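From the Workshop: The Kitchen Arm Moves Along

Those of you who come in on the late shift will have noticed Noémie Gautier and Bradley Catterall hunched over the same bench since the start of August, usually with cold coffee and a laptop that sounds like a hair dryer. They are still at it, and I promised them a few lines in this issue.

The project is called Plekusow, and the idea is a small arm that can move plates between a counter and a sink. The real arm is in pieces at the moment (the second shoulder joint is waiting on a bearing, and the printed housing cracked again), so the two of them have been doing most of their work in simulation. Noémie built the kitchen herself over a couple of long evenings, and she got rather carried away with the furniture, bless her. I think it makes a nice place to practice!

So far they have logged 384 simulated attempts, and 197 of those ended with the plate where it was supposed to go. Bradley thinks most of the misses come from the approach angle. The arm comes in too steep, touches the rim and loses its nerve, which is his way of putting it – the logs say something longer. Aslı Ersoy has lent a hand with the wrist code, and she has already brought the settling time down by 17 percent, to everybody's delight.

The hardware side could use some company. If you have a steady hand with a soldering iron, the wiring harness needs 62 crimped connectors and Bradley has done perhaps a third of them, grumbling all the way. Serpil Öztürkmen has the key to the parts cabinet, and she would also love to have the good calipers back, whoever has them.

Come by any evening after seven and ask for a turn at the controls. It is harder than it looks, and I say that as someone who dropped the same plate four times running.
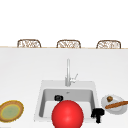 Plekusow's simulated kitchen, with the sink in the middle and a plate on either side.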